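Workshop notebook, March
3 min read

Second go at the thermal paste question. Dennis Yeoman is still convinced the Skomine paste is worth three times the price of the Golley stuff we buy by the tub. I said I'd test it properly before anyone put in another order, so I've spent most of the morning on it, and I'm no closer to believing him.

Method, such as it is: same machine, same cooler, same room with the door shut. Clean both faces with alcohol, pea-sized blob in the middle, cooler down, screws done up crosswise. Let it idle while I make tea, then full load until the reading stops climbing. Write down the number. Strip it and go again with the other paste.

Golley settled at 86 degrees. So did Skomine. I pulled the Skomine off and redid it in case I'd been stingy, and got 86 again. Dennis says it needs time to cure. The leaflet says the same, without saying how long, and I notice that every paste that fails to impress turns out to need longer.
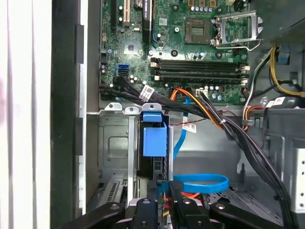 Processor out, bracket up, between runs.

Room temperature matters more than either paste as far as I can tell. It was 28 in here by the last run, and the heater in the corridor was on for reasons I can't work out. If someone had tested Golley in the morning and Skomine after lunch they'd have blamed the paste for the weather. I suspect that's how Kirstin Morrison got her figures last year at Lakham. She disagrees, and has asked me to put that in the book, so it's in the book.

The Skomine tube claims 1,000 hours of testing. Doesn't say on what, or what happened at the end of it. The Bahrami people make a similar claim on theirs with a nicer graph, and the graph has no numbers up the side. I'd give that one a miss as well.

To be fair to Dennis, the Skomine is easier to spread and wipes off in one go. Golley gets under your nails and grey smears end up on the kettle. If he wants to argue for it on those grounds I'll listen, but then it's a cleaning-up argument and we could just buy gloves.

Still to do:
- leave the Skomine on for 5 days and read it again, same load
- borrow a second thermometer, I don't trust the one on the wall
- ask Kirstin which cooler she used
- no new order until then, there's over half a tub of Golley on the shelf

2 comments · 0 shares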